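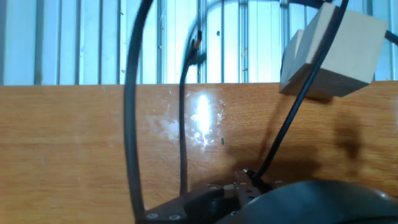 **Repair should be part of what a library lends**

*Jul 27, 2025*

Public libraries in this region have lent more than books for many years. The branch at Nurnis keeps sewing machines, hand drills and a pressure canner on its shelves, and residents borrow them on the same card they use for novels. The Kuvau Reading Society has supported these collections from the start. It is our view that the next step should be a repair bench in every branch.

The case is a practical one. A household that owns a lamp with a bad switch faces two choices at present: pay a shop more than the lamp cost, or throw it away. Most people choose the second, and few of them are happy about it. A bench with basic tools, good light and a shelf of manuals would give them a third.

Objections have been raised, and they deserve an answer. The first concerns safety. Nurnis already requires a short briefing before a drill leaves the building, and a similar rule could apply to the bench. Work on gas appliances and microwave ovens should be excluded outright. The second concerns noise. Older branches were built for silence, and the reading room at Wei has no door that closes properly. In such places, bench hours could be set for the early evening, when the room is least used.

The third objection is cost, and here we believe the figures have been overstated. The proposal sent to the regional board in May asked for $2403 per branch, with tools included. That sum is modest beside the amount now spent on display furniture -- much of which, in our members' experience, blocks the windows.

There is also the matter of local trade. The Pastadetti hardware store has told us that it would welcome a bench nearby, as people who mend things buy screws, glue and fuses. We see no reason to doubt this.

The board should approve a trial at Nurnis and Wei before the winter timetable is set. Written comments from cardholders may be left at either desk.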